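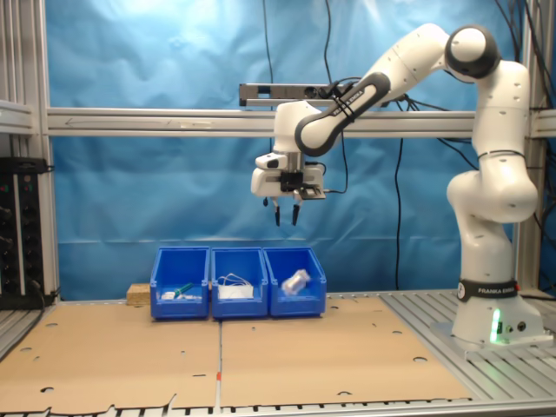

Équiper un atelier de tri : ce que coûte la deuxième cellule

Publié le 12 novembre 2021

À Billey, l'atelier de reconditionnement de Dendbridge trie des pièces et des accessoires récupérés sur du matériel de bureau en fin de contrat. Le responsable des équipements y prépare depuis février le budget d'une deuxième cellule robotisée. Il a accepté de parler de chiffrage, de devis et de calendrier, à condition que les montants négociés avec les fournisseurs ne soient pas publiés.

La première question portait sur le point de départ d'un tel budget. Il ne commence pas par le robot. « Le bras, on connaît son prix au premier coup de fil. Ce qui m'a manqué la première fois, c'était tout le reste : le bâti, les câbles, les doigts de la pince, les heures de mise au point. » Pour la nouvelle cellule, il a ouvert un tableau avant de demander le moindre devis. Le document compte aujourd'hui 481 lignes, dont une bonne partie concerne la visserie, les connecteurs et les profilés en aluminium.

L'atelier travaille avec un bras Franka Emika équipé d'une pince parallèle. Le choix a été fait pour des objets légers et variés, présentés dans des bacs ouverts en plastique bleu. « On a regardé des machines plus rapides. Pour ce qu'on fait, la vitesse n'était pas le premier critère. On voulait pouvoir reprendre un programme dans la journée et passer d'un câble à une pièce métallique sans refaire tout le poste. »

Le projet porte le nom de Kumeo dans les documents internes. Il est découpé en deux tranches. La première comprend le bras, son socle, la pince et le châssis. La seconde regroupe la perception, l'électricité et l'aménagement du plan de travail. Cette séparation vient de la direction financière, qui souhaitait pouvoir arrêter les frais entre les deux. Le responsable y était d'abord opposé. « Une cellule à moitié payée ne trie rien. Mais je reconnais que la coupure m'a obligé à écrire ce que j'attendais de chaque tranche, et j'ai retiré des choses. »

Parmi les choses retirées figure un plateau usiné sur mesure. Le poste actuel fonctionne avec des feuilles de carton posées sur la table. « Le carton, ça se remplace en quelques minutes et ça ne coûte presque rien. On a demandé un devis pour un plateau, on l'a reçu, on l'a rangé. Tant que la disposition des bacs bouge encore, je ne signe pas. » La question sera reposée une fois les emplacements fixés.

Le tissu de fond, bleu clair, relève de la même logique. Un panneau rigide avait été prévu dans la première version du budget. Il a été remplacé par une toile tendue à l'arrière de la cellule. Le responsable compte garder cette solution pour la deuxième, avec une fixation un peu meilleure : « Il y a des plis. Si on peut les éviter pour le prix de quelques pinces, on le fera. »

Sur le châssis, il n'a en revanche pas voulu descendre en gamme. Les profilés en aluminium permettent de déplacer une traverse ou d'ajouter un support sans percer, et il estime avoir modifié la structure plus souvent que tout autre élément. Il conseille de commander de la longueur en plus dès le départ, les petites commandes de complément étant celles qui reviennent le plus cher une fois le transport ajouté.

Les câbles ont leur propre chapitre dans le tableau. « C'est la ligne que j'ai le plus sous-estimée. Je ne parle pas du prix au mètre. Je parle du temps pour les passer, les attacher, les détacher quand on change un appareil de place, et recommencer. » Dans la cellule existante, plusieurs câbles noirs pendent encore devant la toile. Le nouveau budget prévoit des goulottes et 200 colliers réutilisables, ainsi que deux journées de câblage confiées à une personne extérieure.

L'intégration a fait l'objet d'une consultation. Trois entreprises ont répondu, dont Nam, qui avait déjà fourni des supports à l'atelier. Les offres étaient difficiles à comparer : l'une incluait la formation, une autre la facturait à part, la troisième n'en parlait pas. Il a fini par renvoyer à chacune la même grille à remplir. « J'aurais dû commencer par là. On perd des semaines à deviner ce qu'il y a derrière un mot comme installation. Chez l'un, c'est livrer et visser. Chez l'autre, c'est rester jusqu'à ce que ça tourne. »

Interrogé sur les doigts de la pince, il donne un des rares montants qu'il accepte de voir publié : 2 719 euros, la somme inscrite pour les jeux de doigts de rechange et les essais de forme. Le chiffre a surpris en interne. Il le défend en rappelant la diversité des objets à saisir, entre les petites pièces, les câbles enroulés et les objets cylindriques brillants. « Un câble fin au fond d'un bac et un cylindre en métal, ça ne se prend pas pareil. On va essayer des formes, et on va en jeter. Autant l'écrire dans le budget. »

La maintenance est calculée à part, sur le budget de fonctionnement. Il y met les pièces d'usure, les mises à jour et les heures d'un technicien de l'atelier. Ces dernières avaient été oubliées pour la première cellule, le technicien ayant pris le temps nécessaire sur ses autres tâches. « Sur le papier, ça ne coûtait rien. Dans l'atelier, tout le monde voyait bien que le reste prenait du retard. »

Sur le retour sur investissement, il reste prudent. Dendbridge a demandé une estimation et il l'a fournie, avec une hypothèse basse et une hypothèse haute, très éloignées l'une de l'autre. L'écart tient surtout à la composition des lots, qui change d'un client à l'autre. Il refuse de donner une valeur moyenne. La direction a retenu l'hypothèse basse pour décider, ce qui lui convient.

Il lui reste à régler la question de l'emplacement. La deuxième cellule pourrait être montée à côté de la première, avec une arrivée électrique commune, ou dans la salle voisine, plus grande mais à recâbler entièrement. Les deux variantes sont chiffrées. Il penche pour la première, qui permettrait à une même personne de surveiller les deux postes et de réapprovisionner les bacs.

La commande de la première tranche doit partir après la validation du devis électrique, encore attendu au moment de l'entretien.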